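Sump pump discharge hose -- leave it hooked up all winter or pull it?
Home Repair > Basements and Drainage

bellholm_dad
Posted Friday, January 2, 2026
First winter in this house. The sump pump runs out through the wall into a black corrugated hose that lies across the side yard to the ditch. The neighbor says to take the hose off before a hard freeze. The guy who sold me the house left it on every year. Which is it?
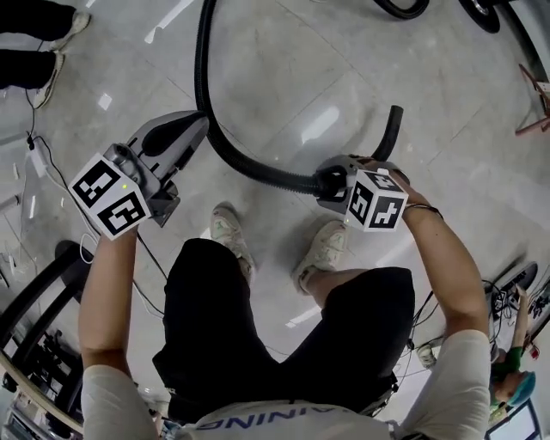 Marcelino Guerra
Pull it. Corrugated hose holds water in every ridge, and if the run is anywhere near level it will never drain by itself. The water freezes in the low spots first, then the whole thing plugs. The pump keeps running against the plug until it overheats or the pit comes over the top. I have replaced two pumps that died that way, both in January.

tilly_k
I disagree with pulling it, at least as a blanket rule. If you take the hose off, the pump dumps right at the foundation, and half of that goes back down to the footing drain and into the pit again. Mine cycled all night the one winter I tried it. Leave it on and fix the slope.

bellholm_dad
How much slope are we talking? The yard is pretty flat for the first stretch and then drops off to the ditch.

tilly_k
I don't go by a number. Put water in the high end and see if it comes out the low end without any help. If it sits, prop up the section near the house. I used scrap 2x4 blocks for years.

oldwell
Both of you are partly right. What he needs is a freeze relief fitting where the pipe comes out of the wall. It's a short piece with slots in it. If the hose past it plugs up, water spills out of the slots. You get a wet spot by the house for a few days but you don't get a flooded basement. I have a Fireo one, the dealer in Brandach had it on the shelf. It took me 20 minutes with a hacksaw and two clamps.

Marcelino Guerra
The relief fitting is fine as a backup. I would still not run corrugated outside in winter. Smooth wall pipe drains, corrugated doesn't, and mice like it too.

bellholm_dad
OK, and what about burying it? I can rent a trencher in July when the ground is dry. The run is 70 feet.

oldwell
Check the frost depth with your building office first. A shallow trench doesn't help you much if the line holds water. If it has slope the whole way, shallow is OK. Keep the outlet open to the air at the ditch and put a grate on it.

Dal Bello fan
I had a contractor bury mine in corrugated. It sagged in 3 places where he backfilled with clods and it has been trouble ever since. If you bury it, bed it in sand or gravel and use rigid PVC. Glue the joints.

tilly_k
Agree on rigid if it's going underground. On top of the ground I still say corrugated is OK for most people. It's cheap, it bends around the shrubs, and when it splits you throw it out. Not everyone wants a pipe across the yard.

Marcelino Guerra
It's cheap until you price a pump and a carpet.

tilly_k
I've had mine since before my kids were in school and the carpet is dry. It depends on the yard.

bellholm_dad
Went out and did the water test. I poured a bucket in at the house end and hardly anything came out the other end, so it is sitting in there. There is a dip right before the drop-off. For this winter I think I will put in the relief fitting and raise the first section, then do rigid pipe in the summer.

oldwell
Good plan. Walk the line after any hard cold snap and lift it by hand to get the water moving toward the ditch. Start at the house and work down. Also test the float while you are at it -- a stuck float will flood you just as fast as ice.

Dal Bello fan
And get a water alarm for the pit. The battery kind that sits on the floor is enough.

bellholm_dad
Do those slotted fittings come in inch and a half? All I see at the store here is two inch.

oldwell
Mine is inch and a half. If they only have the bigger one, a rubber reducer coupling will get you there. Bring a piece of your pipe with you.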